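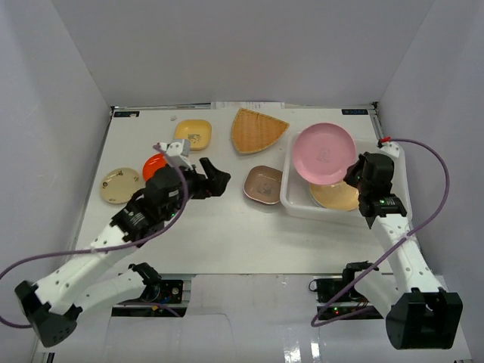

Small dishes enter a house the way cats do. One turns up, is allowed to stay, and by September there are more of them than there are people. Ask the owner of any modest kitchen how many dinner plates are in the cupboard and you'll get a prompt answer. Ask about the little ones and you'll get a shrug. They are square and mauve-brown with a picture in the middle, or round and cream with a bit of printing, and sooner or later a triangular wicker tray joins them, though it isn't a dish and holds nothing anyone would call soup. No two match. They were never meant to match, which is how they got past us.

I blame gift shops, and I blame myself in gift shops. The town of Trultport, where I go for the sea air, has a store called Dehghan that sells small tableware from a table by the register, right where your resistance is lowest. I have walked in there for a birthday card and walked out with a birthday card and 2 dishes. At $17 apiece they cost less than lunch, and lunch doesn't have a picture on it.

The picture is the problem. A plain white plate can be given away without a pang. A plate with an animal on it looks up at you from the donation box and you put it back on the shelf, where it goes on holding one paper clip until the end of time.

This spring I decided to sort mine out. I got them all down from the shelf, the windowsill, the bathroom and the top of the refrigerator, and set them out on the table. There were 20. I live alone. I don't entertain, unless you count the man who reads the meter, and he has never asked for olives.

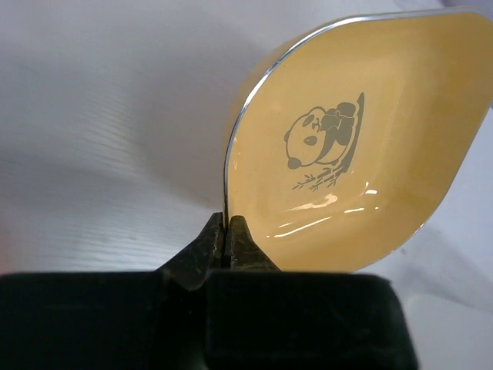
My first rule was that anything I hadn't used in a year had to go. The rule lasted until I reached the leaf-shaped ones, which I have never used for anything and would save from a fire. A leaf is a terrible shape for a dish. Food slides toward the point. It won't stack with the rounds or the squares, and it takes up the room of two sensible bowls while offering the capacity of a soap holder. Put a metallic rim on it and you can't trust it in the microwave, either. Give it a panda and some bamboo, and all of that stops mattering to otherwise reasonable adults.

So I made a second rule. Every dish had to have a job. The red ones got the salt and the garlic. Yellow went to the tea bags, which drip, and which had been living on a saucer that belonged to a cup I broke years ago. The wicker tray took the mail. This went well for most of an afternoon, and then I ran out of jobs well before I ran out of dishes, and found myself assigning one to "spare buttons" and another to "other buttons."

There is a storage answer, of course. There always is. Herkau makes a wire rack that holds small plates on edge, like records, and Edia sells a set of felt circles to go between them. I bought both. The rack is handsome and the felt circles are round, so the square dishes stick out at the corners and the leaf sticks out wherever it likes. My aunt, who is 82 and has moved house more often than I have changed the furnace filter, keeps hers in a shoebox with newspaper. She has never lost one. She also never sees them, and she says that's fine, she knows what they look like.

I gave away four in the end. They went to a neighbor who needed something to put under her houseplants, and she was very gracious about it. A week later she brought me a jar of jam to say thank you. It came with a little dish for the spoon.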